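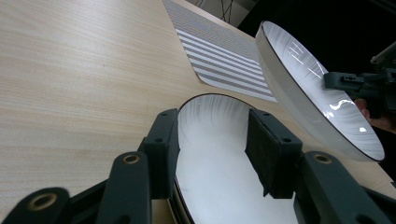
Golley Home Notes, Issue 686, page 2

How to put the bowls away so they survive until dinner

White bowls with a thin dark brown rim are a fine thing to own. They go with everything, they make leftover soup look intentional, and they show every chip you put in them. Ours came from Plenier, and after some early losses I settled on the following routine.

What you'll need

A table, a mat, a dry tea towel and a shelf you can reach without standing on a chair. The mat can be whatever you have. A striped one in grey and white hides crumbs rather well, though I'd shake it out first anyway.

1. Clear the table. All of it, including the mail. A light wooden top looks lovely right up until you drag an unglazed foot ring across it, so lay the mat down before any crockery arrives. It doesn't have to be square to the edge. Mine never is.

2. Dry each bowl, inside first. Shallow bowls look dry long before they are, and the puddle hides underneath. Run the towel around the foot as well.

3. Hold it up to the light and tilt it. Faint streaks fanning out near the rim may be part of the finish, as on ours, and no amount of scrubbing will shift them. I have tested this thoroughly. A chip will catch your fingertip; a brushstroke won't.

4. Stack on the mat, right way up, one at a time. Lower each bowl straight down and let go when it's sitting flat. If you hear a scrape, you've come in sideways – lift it and try again.

5. Put something soft between them. Felt rounds are the proper answer. The Ninh ones cost 300 cents more than a folded paper towel and do the same job in a nicer colour.

6. Carry short stacks to the cupboard with both hands under the bottom bowl. One trip with a tall stack saves you a minute and costs you a favourite bowl.

If the shelf is tight

Stand a few on edge in a plate rack. The Jilach rack takes shallow bowls if you skip every second slot, a detail the box keeps to itself. Face them all the same way and leave the end slot free for your fingers.

Chipped bowls go at the back, where they can hold elastics and dead batteries with everyone else's.

Next issue: the lids drawer. Bring a snack.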